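I've lived in Hawthorne long enough to remember the old navy band coming through for the harbour parade, so when the last crew of the patrol ship Nolberg marched down the main street in March, I was on the kerb with a flask of tea and a very good spot!

All 64 of them were there, and the colour of those brass buttons was something. Eilif Backlund, a mechanic aboard for 16 years, told me his boots were killing him. 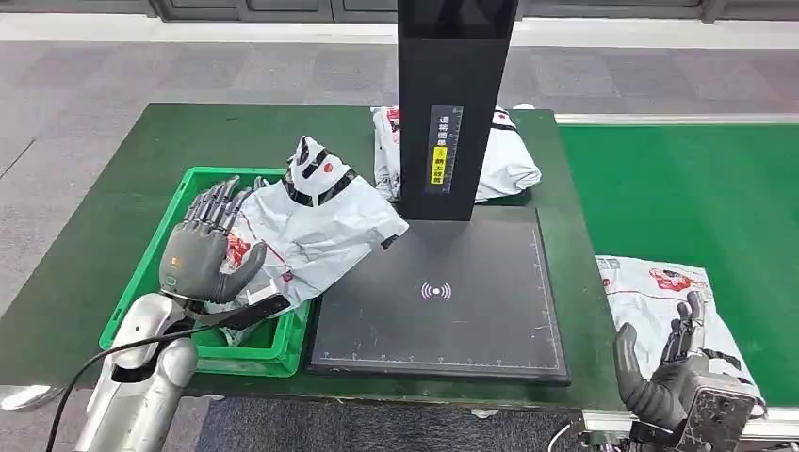
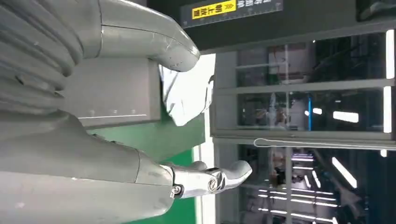
Then came the service in the drill hall (324 chairs, and I still stood up the back). The chaplain read out the names of the boats they'd towed home, starting with the trawler Dolell, and my neighbour had a good cry on my shoulder. I wasn't much better. They're keeping the ship's bell at the library, next to the large print.

Last updated: 23 April 2025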